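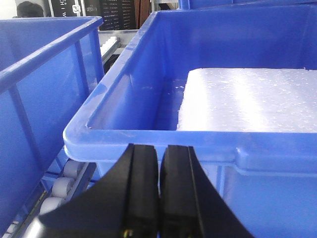 The blue plastic crate.

Print | E-mail

Folding hand truck, the Gendier one, two months in

Bought this in June after my back gave out for the second time in a year. Short version - good, not great, keep the receipt. Long version below for whoever is moving house or running a market table and trying to decide.

What I use it for. I sell used books. Saturday-type markets mostly, plus a shelf in Silvana Queiroz's shop in Murkdale that I restock when she calls. Books are the worst thing to carry. People think furniture is heavy, try a box of art books up a flight of steps. I had been doing it all by hand, two crates per trip, car to table, table to car, and the lot at Murkdale is nowhere near the hall.

So. Folding hand truck. Two wheels, aluminum frame, nose plate that flips down, handle that slides up in two stages. Folded it goes flat behind the driver's seat of a small hatchback, which was the whole reason for picking this over the big steel Russo that everybody at the market swears by. The Russo is a better truck. It does not fold. I don't have a van.

Setting up. Came in a box with no instructions, just a card with a drawing. Wheels were already on. One axle clip was in the bag loose and I spent 20 minutes looking for where it went before I worked out it was a spare. Would have been nice to say so on the card. Handle was stiff for the first week, then fine.

The unfold is the best part. Foot on the plate, push down, wheels swing out by themselves. Pull the handle till it clicks twice. First click is not the real click!! If you stop at one it feels solid and then drops on you when you tip back. I did that in front of a full parking lot with a load of cookbooks. Second click, always.

Load. I stopped trusting the number on the sticker early on. I weighed a normal market load on the bathroom scale, crate by crate, and stayed well under what they claim, and the frame still flexes when you go down a curb. Doesn't bend, springs back, but you feel it in your wrists. Three crates of paperbacks is comfortable. Four is ok on flat ground. Hardbacks, two and a half, meaning two and a tote bag hanging off the handle, which you're not supposed to do.

Crates matter more than the truck, I found. Cardboard boxes sag over the nose plate and the bottom one goes first. Milk crates are good but they leave a grid pattern on the covers of anything soft. Solid plastic with a proper rim, that's what you want, something that sits square and doesn't squash. Straight sides if you can get them. The ones that taper look neat stacked empty, then you fill them and the books lean in and get that curve on the spine that buyers always notice. Line the bottom with a bit of folded newspaper.

The plate on this is small, by the way. Smaller than it looks in the ad. A wide crate hangs over both sides and if you hit a door frame it turns the whole stack. Measure yours before you order.

Bungee. They give you one. It's short and the hooks are cheap, mine opened up the second time out. Threw it away and bought a flat strap with a buckle, much better, should have come with one.

Wheels. Hard rubber, no air, so no flats. Loud though. Very loud on brick. I restock for Silvana at 7 am some days and her upstairs neighbor has made his feelings known. On gravel forget it, you drag it backward and it sinks anyway. Wet grass was better than I expected. The hall in Nivurberg has an old tile floor with wide joints and it just goes tick tick tick the whole way, no trouble, only annoying.

Stairs are where it loses to the Russo by a mile. Small wheels, so every step is a yank. There are 16 steps down to the storage room at my place and I took it up and down with two crates exactly once. Now I leave the truck at the top and carry the crates one by one like before. If stairs are your main problem don't buy this, get one with the three-wheel thing on each side. They cost more and weigh more and I can't say if they're any good, never tried one.

Wear so far. Paint is gone on the front lip of the plate. One grip has started to twist, dab of glue underneath and it stopped. The left wheel squeeks. I oiled it, it stopped for a week, squeaks again. The hinge on the plate has picked up some side play, not a lot, but it wasn't there in June and I'm watching it.

Customer service - wrote to them about the bungee, got a reply next day offering a new bungee. The same bungee. Ok. Polite, quick, no complaints about the person. I said no thanks.

Did it help my back? Yes, I think so. I'm less wrecked after a market day. I still lift every crate in and out of the car and that was always the bad part, a truck doesn't fix that. What helped with that was packing lighter. I did a big sort over the summer, 394 books went to the library sale, stuff I'd been hauling around for years that never sold. Old travel guides mostly. Nobody wants a travel guide from before phones. The stock list still says 2335 and that's too many for one table but it's getting there.

Good: folds really flat, light enough to lift one handed, no flats, opens fast, fits behind the seat.

Bad: that first click, small plate, noisy, useless bungee, stairs.

Would I buy it again. For a small car yes. If I had a van I'd have the Russo and wouldn't be writing this. Four stars, maybe three and a half if the hinge gets any worse, will update if it goes.

One more thing, it does not stand up by itself when folded. Falls over. Every time. Lean it in a corner with the wheels out or hang it on a hook, I use a coat hook by the back door and that's held fine.

Print this page | E-mail to a friend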